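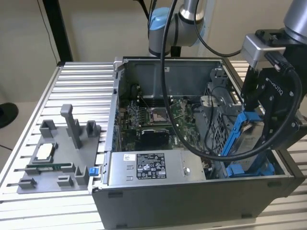

We drove out to the Ekon open house on Tuesday, May 12, 2026, my sister-in-law Beca Probert and I, and I have to say it was a much nicer day than I expected from an afternoon about printer drivers! Ekon looks after the office printers and scanners for half the small businesses in our valley (ours included), and once a year they let customers come in and see where the help actually comes from.

Nerys Griffiths met us at the door with name stickers and took nine of us around. The first stop was the driver bench, a long room where 26 printers sit on shelves, old ones and new ones, every one of them plugged in. When a new driver package comes out, Emrys Trevor installs it on a clean computer, prints the same test pages on each model that uses it, then removes it and does it all over again the way a customer would, clicking Next without reading anything. He was very good-natured about that last part, and I kept quiet, being one of those customers.

He let us try it ourselves. Beca got hers going right away, but mine kept telling me the scanner was offline, and Emrys showed me that I had plugged in the cable before the installer asked for it. I have been doing that at home for over five years. You take the cable out, restart, run the setup again and wait for the prompt, and there it was, scanning away.

After coffee (and a really lovely lemon cake) Berwyn Lewis gave a talk on Nundholm, their own little program for keeping track of which driver version is on which machine. It went on a bit, and the projector lost its connection, but I liked the part about rolling back to an older version when a new one makes everything print sideways.

Parking is behind the building and fills up early, so come before lunch if you can. They're planning a second open house in July, and Nerys said to bring your printer's model number with you, written down, from the label on the back.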